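Notes on keeping a household water supply through the dry months

Several members wrote in after the May issue asking for more detail on storing rainwater for the garden and the wash house. Sioned Gwilliam sent in her records from Fletberg, Vilém Oravec answered questions on filters, and I have put the two together here with what I have learned from my own tank.

Start with the roof. A tile or metal roof gives cleaner water than thatch or old felt. Brush the gutters out before the first rain and again when the leaves have come down. If you can reach the downpipe from a short ladder, fit a mesh basket at the top of it and empty it every couple of weeks. A basket that has been left alone for a season turns to compost and the gutter spills over the front edge. I lost most of a good storm that way.

The first water off a dry roof carries dust, bird droppings and whatever has blown in. Let it go. Vilém uses a length of capped pipe hung from the downpipe, which fills up first and then lets the rest pass on to the tank. A screw cap at the bottom with a small hole drilled in it drains the pipe slowly, so it is ready again by the next day. Check the hole with a piece of wire when you clean the basket. His blocked twice last year, and both times the dirty water went straight into the tank.

On tank size, most people buy too small. Sioned's first one was a Mirnari barrel that overflowed in a single wet evening and was empty again before the beans had set. She now has a larger tank with a measured capacity of 1,847 liters, bought secondhand, and it carries her vegetable beds through most dry spells if she waters in the early morning and keeps the soil covered. She waters the fruit trees from the well. Her advice is to work out the space you have first and then buy the biggest tank that will stand on it.

The base matters more than the tank. A full tank of that size weighs close to two tons, and soft ground will let one side sink. Dig out the topsoil, lay compacted gravel and set slabs on top, checked with a level in both directions. Raise the whole thing if you can. Two courses of block will let you get a watering can under the tap, and the extra height helps if you run a hose to the lower beds.

Keep light out. Green water is a nuisance more than a danger to plants, but it clogs a drip line very fast. If your tank is the pale plastic kind, paint it or build a screen around it. Every opening needs fine mesh against mosquitoes, including the overflow, which people forget. Prasanna Khan found larvae in his after a warm spell and traced them to an overflow pipe with no cover at all. He emptied the tank, scrubbed it, and tied a piece of window screen over the pipe with wire. He has had no trouble since.

None of this water should be drunk as it comes. For washing floors, rinsing tools and flushing it is fine. If you want to use it for clothes, put a sediment filter in the line and replace the cartridge when the flow drops. Vilém has tried both the Fonier and the Chraibi housings and says the Fonier is easier to open with cold hands, though the cartridges are dearer. Either will do.

Where the overflow goes is the part most often left until last, and it causes the most arguments with neighbors. Once the tank is full, every further drop that lands on the roof has to leave by that pipe. Do not point it at a wall or at a path. A shallow trench filled with stone, set well away from the house, will take the water from an ordinary storm. If your plot slopes to the road, make the trench longer and run it across the slope.

Three lengths of road
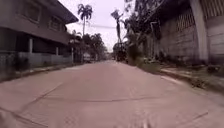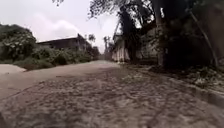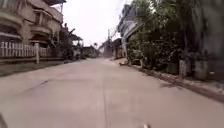
Runoff is a question for the street as much as for the yard. Katalin Boros has raised it with us before, and she is right that a tank at every house would take a fair amount of water off the road in a heavy storm. What the road is made of changes how much of that water you have to deal with. Poured concrete, as in the first and third pictures, sheds nearly all of it, and the little that gets down goes in at joints and cracks. A surface of packed earth and stones like the one in the second takes in a bit more when the rain is gentle, but a hard storm will cut channels in it and carry the fine material away. If your gate opens onto an earth road, keep your overflow off it completely. If it opens onto concrete, expect water to come in at the gate from outside, and put a raised sill or a grated drain across the entrance.

Before a frost, drain the tap and any exposed pipe, and leave the tap open. A large tank will usually come through the winter with ice on top, but a brass tap with water in it will split. Disconnect the filter housing and bring it indoors. Erzsébet Szűcs wraps her downpipe joints in old wool blanket, which has worked for her so far.

Sioned has offered to lend her level and her hole saw to any member who is putting in a tank before the fall. The hole saw fits the standard overflow connector. There are also 12 meters of unused drip line in the tool store, free to whoever asks first. Please return borrowed tools clean, and tell the store if a blade needs replacing.

Next issue: mulching with straw, and what to do about slugs in it.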